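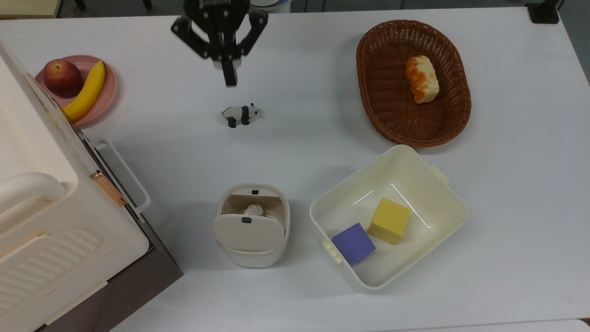
Tidy-Up Arm: Final Report for the Intro Robotics Project Class
October 2022

So when we had to pitch a project back in May, everybody else on my hall wanted to build something with wheels. I wanted an arm that would clean up after me (my roommate can confirm I need one). My partner liked the idea, our instructor said fine as long as we kept the list of objects short, and that's how the two of us ended up spending way too many evenings in the Wernbridge lab arguing about a toy panda.

The goal we wrote down was simple. You type a command like "put the panda in the basket" and the arm does it, with no one touching the joystick. We called our program Brumen, which doesn't stand for anything, it just sounded friendly! The training runs on the lab's shared computer, a box everyone calls Skorberg, and you have to sign up for it way ahead or you get stuck behind the drone people.

First we had to collect demonstrations. One of us drove the arm by hand while the other typed in what was going on, and then we swapped when somebody's wrist got sore. We aimed for 1,000 good runs and ended up with 662. I was pretty bummed about that, but a bunch of our early ones had to be thrown out after we found out the two camera clocks didn't match. Please, if you take this class next year, check your clocks on day one. I can't say it loudly enough.

Picking the objects was more fun than I expected. We wanted different shapes and different kinds of places to put things, so there's an open bin, a wicker basket, a plate, and a little trash can with a lid. The cubes are the easy ones. They have flat sides, the fingers close on them, done. The banana is a pain because of the curve: grab it too close to one end and it swings around as you lift. And the panda, oh boy. If it's standing up you can come straight down on it, but lying on its side it's a totally different grab, and Brumen kept going for the standing one no matter what. 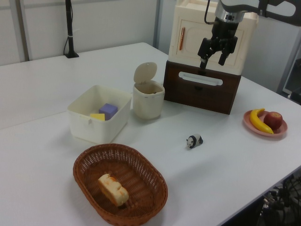
We fixed that mostly by recording more panda runs, with it turned every which way and set down in different spots on the table. I also started moving the plate and the basket between sessions. Early on we'd left them in the same places for days, and the program had basically memorized the table. Slide the plate over a few inches and it would happily set the apple down on nothing. Not great when your instructor is standing right there.

For the final test we did 70 tries, all with layouts that weren't in the training data. The blocks did best and the bread came in a close second (I'd have bet against the bread). The panda was still last, but it went from hopeless to pretty decent, and I'll take it. We also had 2 emergency stops, both my fault, both from a cable I hadn't tied back far enough.

We used the Ebrahimi scoring sheet from the class handbook, where a drop counts as a miss even if the thing lands in the right place. I still think that's harsh! One apple bounced right onto the plate and we got zero for it.

If we get the arm again in the spring, I want to try two-step commands, like opening something first and then putting a cube inside. My partner wants to redo the camera code before we touch anything else, and yeah, that should probably come first. Our run logs and the setup notes are in the class folder, and the notes on the clock problem are on the first page.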